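Re: [bremley-residents] Parking permits from August
Tue 23 April

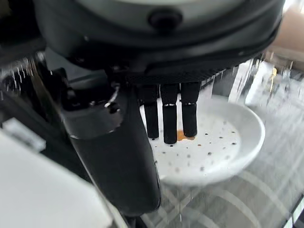
I've read the permit proposal twice now and I still can't find where the 3,000 comes from. The leaflet says that many cars a week use our streets as a cut-through, but the survey was done on one morning in half term. Even something as dull as dark grey with a lighter grey band catches the eye more than the one chart they gave us, which has no labels on it at all.

Thodoris Tsolakis wrote:
> The council has promised 16 new bays on Dokari Road
> and says permits will pay for themselves by the second
> year. I think we should back it before they change
> their minds.

Promised where, Thodoris? The plan I saw at the library had 4 bays, and one of those was across the Jovetti delivery gate. As for paying for themselves - Cele Street was told the same, and their permits have gone up since.

I'd want the survey done again in term time before I sign anything. Does anyone still have the old plan?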